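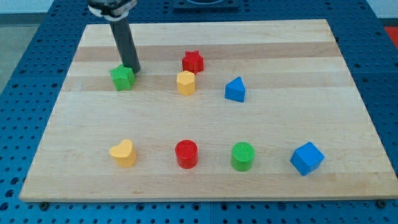
Green star, on the board. Morning, all.

Right, the Okitz reopens tonight and I have been put on the door. Thread.

Dress code on the flyer is "bold elegance". I asked Apolline Guillot what that means and she said no trainers. I own trainers.

Guest list stands at 498. The club holds 457. Arlindo Guimarães wrote both numbers on the same sheet of paper and drew a smiley under them.

Members of the old Vostard crowd get in free before 11. Everyone will be a member of the old Vostard crowd, including people who were at primary school when it shut.

Timothée Coste plays the small room from midnight. He has asked for 17 metres of cable and a fan. The small room is nine metres long.

Coaches back to Prullunley leave at 5. The driver waits for no one — I have run after that coach in dress shoes and I know his face.

Cloakroom is two quid. Please don't tell me you'll "just keep it on". It's a leather coat, Dexter.

Doors at ten. If you're on the list, bring ID. If you're not on the list, you'll be behind my cousin.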